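The Case for Plain Gray Carpet

Published 9 December 2025

Hard flooring has won most of the arguments of the past decade. Office fit-outs specify vinyl plank or polished concrete almost by default, and carpet is treated as a leftover from an earlier lease. I think this is a mistake in any room where people work for a full day, and I think the correct replacement for a worn gray carpet is usually another gray carpet.

Start with sound. A hard floor reflects most of the energy that reaches it. A low-pile carpet on a thin backing absorbs a moderate share of the upper frequencies, and it also removes the source of much of the noise: heels, chair casters, dropped pens, the leg of a table being moved. Ceiling panels treat only what is already in the air. When our second floor at Braltedance changed from carpet to plank in August, the ceiling stayed the same and the room became tiring by midafternoon. Two people moved their desks to the corridor side. The supplier offered felt pads for the chairs, which do not work on casters.

The usual objection is cleaning, and it deserves a proper answer. Carpet holds grit. It has to be vacuumed, and a vacuum is slower than a dust mop. On our 131 square meters the difference comes to a few minutes per pass. A plank floor, in return, shows every footprint between passes and needs a damp mop that carpet does not. Spills are worse on carpet, and I would not put it within reach of a coffee machine or a sink. A strip of sheet flooring solves that – most older offices had one, and for good reason.

Color is where buyers go wrong. Pale beige marks quickly. Black shows lint and paper dust. Strong patterns hide stains but make it hard to find anything small that has been dropped, and in a room where screws, washers and clips end up on the floor this costs more time than the stains ever would. A mid gray with a slight fleck hides ordinary soil and still lets a small part be seen. We laid two sample ranges side by side, sold as Kim and Tunis, and the flatter of them, Kim, was better on both counts.

Format matters more than fiber. Tiles can be lifted one at a time; broadloom cannot. An office that buys 800 tiles should keep a reserve from the same dye lot and store it flat, labeled, somewhere dry. The reserve should be rotated into the worst traffic lane early, before the installed tiles have faded enough for the new ones to stand out. Flidville, where I worked previously, kept 200 spare tiles and never opened the boxes until the walkway was already bald. The patch was visible for years.
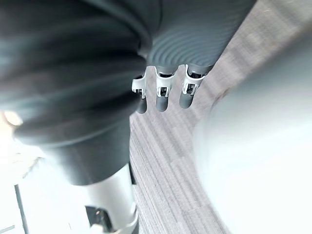
Can a single worn tile be replaced without refitting the whole row?
Lift it from one corner with a flat blade, clear the old adhesive, and set the new tile with the arrow on its back pointing the same way as its neighbors.

That operation takes a few minutes and needs no contractor. The equivalent repair on click plank means taking up boards from the nearest wall, or cutting out the damaged one and gluing in a substitute.

I would still accept hard flooring in entrances, kitchens and storage. For the rest, the specification should say carpet tile, mid gray, low pile, with spares included in the order.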